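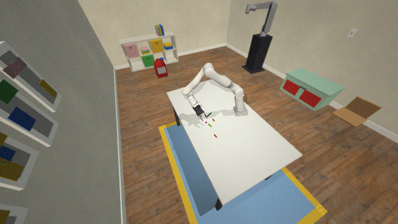 Chapter 2
A Morning at the Open Day

Before you study joints, sensors and control programs one by one, it is useful to watch a robot arm do a small job from beginning to end. For this reason, the chapter starts with a visit. Every May the training center in Flirkness opens its doors, and visitors can follow the demonstrations on a large screen in the first hall. The first demonstration is a simulation. The room, the white table and the arm that is mounted on it are all drawn by a computer, and the program calculates how they move.

The task has the name Costa, and students at the center know it well. The arm must pick up small colored pieces from the table and put them down at places which the operator has chosen before. It sounds easy. A child can do it while talking about something else. For the arm, each piece is a new question: where it lies, how it is turned, and from which side the fingers can close on it without pushing its neighbor away.

Look first at the dark green piece, the one nearest to the fingertips. It is long, and it lies at an angle. If the gripper comes down with its fingers turned the wrong way, they will meet the two ends of the piece and may not open wide enough. The tiny magenta piece gives a different problem. Its angle matters less, but a small error in position is enough to miss it completely. One of the orange-brown pieces lies alone, farther down the table, and there the arm has much free space but must reach to another area.

At the open day, the guide stops the program at this point and asks the visitors which piece they would take first. Most people choose the lime-green one, and they say that it is bright. This is a human answer. The planning program, called Arkeo, does not prefer bright colors. It compares the possible movements and gives each one a cost, and then it begins with the lowest. In section 2.3 you will calculate such costs by hand for a simple arm with 2 joints.

The center ran the Costa task 500 times in simulation before the open day. In 23 of these runs a piece was dropped or was not picked up at all. The students wrote a short note for each failure, and these notes are still used in the beginners' course at Bornon, the college which shares its lessons with the center. We will read several of them in section 2.5. Some failures came from a wrong angle, others from a finger that touched a second piece on the way down.

A simulation also has its limits. Friction, for example, is only a number that somebody has typed in, and a real piece of plastic may slide more easily than the number says. Keep this in mind when you read the results — they describe the model, and the model was made by people.

Words to know before section 2.1

Gripper: the tool at the end of the arm that holds an object.
Wrist: the joint or group of joints which turns the gripper.
Workspace: all the points that the arm can reach.
Run: one complete attempt at the task, from the start position to the end.

Preparation

1. Choose one of the colored pieces on the table. Write two or three sentences about how the gripper should approach it.
2. Put five small objects on your desk and pick them up with only your thumb and one finger. Notice when you have to turn your wrist.
3. The recording of the demonstration has number 1148 in the course library. Watch it once without sound, and note each moment when the arm slows down.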